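Towel folding for our club demo, need opinions on first fold direction

Posted in: School and Club Projects

dgashaw_robo
Hi all! Dagim Gashaw here, second year running the software side of our high school robotics club. We picked laundry as our spring project (everybody voted, drones lost by a lot) and I am having more fun with this than anything we did last season. The demo is in April and the rule we set for ourselves is simple: one arm, one gripper, one towel, folded in quarters and put in a bin with no human hands after the start button.

We're recording teleop demos first and then training a policy on them. So far we have 324 demos saved. The arm is run by one student with a leader handle, somebody else resets the towel between takes, and we swap every 20 takes so nobody's wrist falls off.

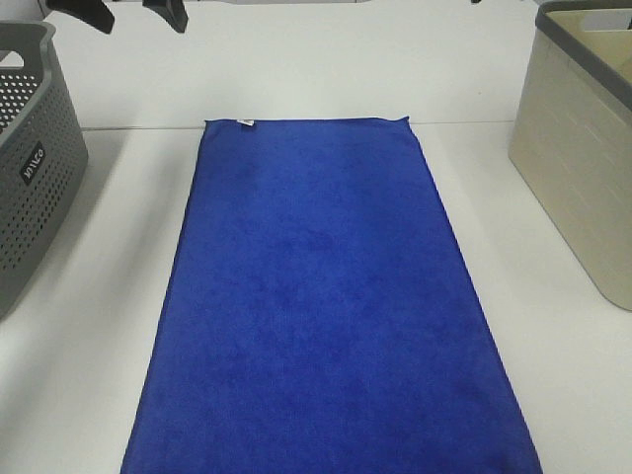

My question is about the first fold. Larov, our other driver, wants to start by pinching the far edge and pulling it toward the near end, so the towel gets folded in half the short way. I want to start with one long side and bring it over to the other, because it's a shorter trip for the gripper. With the blue towel laid lengthwise like that, his way means a really long pull, and the arm gets slow and shaky when it has to reach in close to its own base. On the plus side for him, the corners at the far edge curl up a bit and that gives the fingers something to get under. I'm less sure about the long sides. We've been going back and forth since Thursday and I'd love to hear from people who have done cloth before.

pinchpoint
Oh nice, cloth! Far edge first, no contest. A long side pulled from one point in the middle turns into a tent and both ends drag behind it. With one gripper you'd need two or three separate grabs to bring a long side over cleanly. The short edge you might get away with in one.

tessellate_me
Disagree with pinchpoint. One grab in the middle of the short edge tents too, just less. We did dish towels two years ago and the one-grab fold came out looking like a paper airplane about half the time. Grab a corner, bring it over, let go, grab the other corner, bring it over. Slower but it looks like a fold.

pinchpoint
Dish towels are thin though. That one looks like microfiber with some pile on it, it holds its shape better than flat cotton.

tessellate_me
It also sticks to itself, so if you land it crooked you can't just slide it straight. I'd still go corner by corner.

dgashaw_robo
Okay the paper airplane thing is EXACTLY what we get on long sides. I tried the corner by corner version at lunch, only 2 takes, and the second one was the best fold we've had all month. Larov is being very gracious about it (he isn't).

mrs_h_coach
I coach middle school so take this with a grain of salt, but look at the care label. It sticks out at the left end of the far edge. If it's in that same spot in all 324 demos, your policy may learn "go to the white thing" and then you're stuck when a towel comes out of the bin turned around. Flip the towel on some of your takes.

dgashaw_robo
Oh no. I just checked and it's on that end in nearly every one. Our resetter is very neat and puts it back the same way each time. I'm not even mad, this is such a cool thing to catch before we train on it! We'll start rotating it.

gearbox_goblin
Counterpoint: it's a club demo and you control how the towel gets put down. Let it learn the label. You have a deadline. Get one orientation working and brag about it, then do the others over the summer.

mrs_h_coach
That's fair for the demo, but kids in the audience always ask "what if you turn it around?" and then you have to say no in front of the principal.

gearbox_goblin
Ha. Okay, that has happened to me.

judano
What are your bins for? If the folded towel goes in one of them, I'd fix their positions with tape on the table. Light tape, so it doesn't confuse the camera. We lost a whole afternoon once to a bin that had drifted over from getting bumped.

dgashaw_robo
Folded goes in the beige one, and anything we give up on goes in the gray one. No tape yet! Adding it to the list. I was going to ask if the holes in the gray basket could bother the vision side, has anyone seen that?

tessellate_me
Never had trouble with holes. Shadows bothered us way more. Keep the same lights on and close the blinds.

pinchpoint
How many demos are you aiming for? We stopped at up to 1,000 for a harder task and I don't think the last few hundred did much.

dgashaw_robo
Probably nowhere near that, we only get the room after school. Plan right now is corner by corner, towel turned around on half the takes, tape on the bins. Larov wants it on the record that he still thinks one long pull would work with a slower arm speed, so he gets next Thursday to try it.

pinchpoint
Team Larov. Post the folds!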